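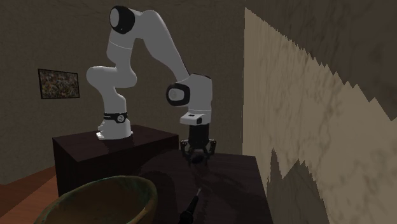
Drevus – Undalow site
Arm cell walkthrough, packing prep area
Checklist with comments, February round
Completed by: Rukhsana Tarar, shift safety lead
Copy to: day shift, evening shift, Fondadbridge office

Mark each line OK, FIX or N/A. Write a comment for every FIX. Comments on OK lines are welcome.

1. Before entering the cell

1.1 Floor tape complete and readable – OK
1.2 Walkway clear to the fire door – FIX
Two pallets parked across the tape at 6:40 a.m. This used to be the spot where the hand sorters stacked their empties, and people still use it out of habit. Evening shift to agree on a new place for them. Until then, empties go by the dock.
1.3 Stop button tested from both sides – OK
1.4 Stop button reachable by everyone on the roster – FIX
The button on the aisle side was set for someone standing. Tully asked for it to be lowered for seated work and that has not been done. Work order is in.

2. The arm and its mount

2.1 Base bolts checked with torque wrench – OK
2.2 Joint caps seated, no cracks – OK
2.3 Gripper fingers open and close evenly – OK
Ran 15 cycles with no part and 15 with a part.
2.4 Work surface cleared of hand tools before start – FIX
Tools get set down within reach of the gripper during changeovers and stay there. The old bench had a tool rail and the new one does not. Please fit a rail or a shadow board on the operator side. Reminding people has not worked so far, and I don't think it will.
2.5 Containers kept out of the arm's path – OK
2.6 Glare on work surface does not hide small parts – FIX
Evening shift reports missed washers. Try a matte mat.

3. People and tasks

3.1 Everyone on the roster trained on start, stop and restart – FIX
14 people trained, two still waiting. Neither should be left alone with the cell, including over lunch.
3.2 Job rotation followed – FIX
The plan was a swap every 65 minutes. In practice the person watching the arm stays there for half the shift. Several operators said watching is more tiring than the sorting was. Their hands and shoulders feel better, their eyes and necks do not. I would shorten the turn and put a proper stool at the station.
3.3 Lifting reduced as planned – OK
The arm now does the low pick and place. Nobody has reported wrist pain this round – there were four reports in the round before the arm started.
3.4 Operators know who to call when the arm stops – FIX
Day shift does. Evening shift has been calling the Fondadbridge office, which closes at 5:00 p.m. Number for the on-call technician to be posted at the cell.
3.5 Pressure to clear jams without a full stop – FIX
The log shows 172 stops since the last round, most of them short. Operators told me they worry the stop count is used against them. I asked the shift managers and was told it is not. That needs to be said to the operators directly, at the start of both shifts, by a manager. The count should also come off the wall screen.

4. Noise and talking

4.1 Noise level within site limit – OK
4.2 Operators can hear each other at the station – OK
It is quieter than before. Two people mentioned they miss having someone across the bench. This isn't a safety item as such, but I am noting it because people working alone report problems later.

5. Sign-off

Cell may run: yes, with 1.2 and 2.4 dealt with before each start.
Open items owned by: shift managers (3.1, 3.2, 3.5), maintenance (1.4, 2.4, 2.6), evening lead (1.2, 3.4).
Recheck: before the next roster change.
R. Tarar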